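Cutdale Workshop Building, Monthly Fire and Exit Check
September, Unit 54

Exit doors, front and rear: OK. Rear door sticks at the top corner. Plane it before the weather turns.

Exit signs lit: OK.

Emergency lights, 90-second test: one failed, stairwell. Battery ordered from Palacios, order 2373.

Extinguishers: OK except tag 1207, needle below the green. Swap it out and send it for service.

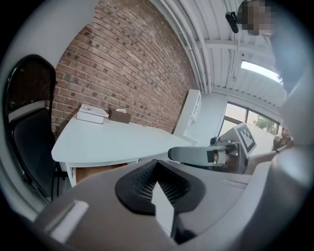 Sprinkler clearance: fail in the storeroom. Boxes on the top shelf are too close to the heads. Move them down and recheck next month.

Electrical panel: OK. Keep the floor in front of it clear. Breaker 67 still has no label.

Extension cords: two in use as permanent wiring by the break area. Repeat item from last month. Wetano has been asked to quote for outlets.

First aid kit: short on burn dressings and eye wash.

Alarm pull stations: OK, covers intact.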